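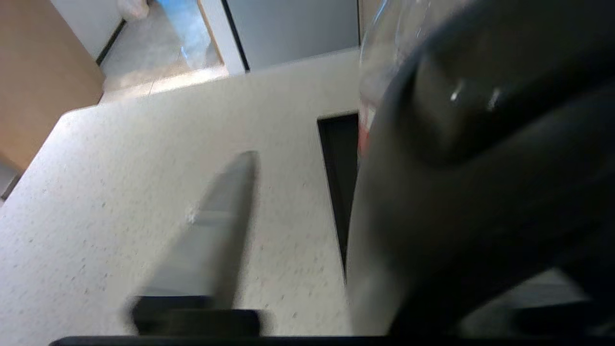 To: Residents' list, Bellamy Court
From: Building Office, Bellamy Court
Date: Sunday, March 3, 2024
Subject: Re: Water shutoff and meter replacement

The Building Office has received several inquiries regarding the replacement of water meters by Prusteck. The following replaces the notice sent with the February statements.

Work will begin on the Orkden Street side and continue floor by floor. Water to each apartment will be off for up to 2 hours. Residents will find a card on the door with the assigned day. Please clear the cabinet under the kitchen sink before the crew arrives and keep pets in a closed room.

The new meters are read from the hallway. Entry to apartments for the October reading will no longer be required. Charges will continue to appear on the monthly statement, and the rate is unchanged.

Apartments 18 and 204 have shutoff valves of an older type, which must be replaced at the same visit. The cost of those valves is carried by the building. Residents who have installed a filter or a second valve at their own expense should notify this office in writing.

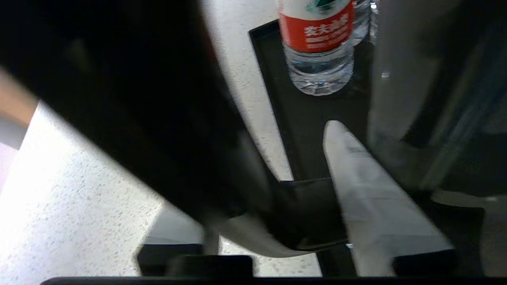 On Friday, Dretera wrote:
> The card on our door gives a day but no time. Both of us
> work, and we cannot wait at home from morning until evening.
> May we leave a key with the office, and will someone from
> the building go in with the crew? I would also like to know
> who pays if the old pipe behind the sink starts to leak.

Keys may be left at the office in a sealed envelope marked with the apartment number. A member of the building staff will be present throughout the visit. Leaks at the meter or its fittings reported within 30 days will be repaired without charge.

Building Office
Bellamy Court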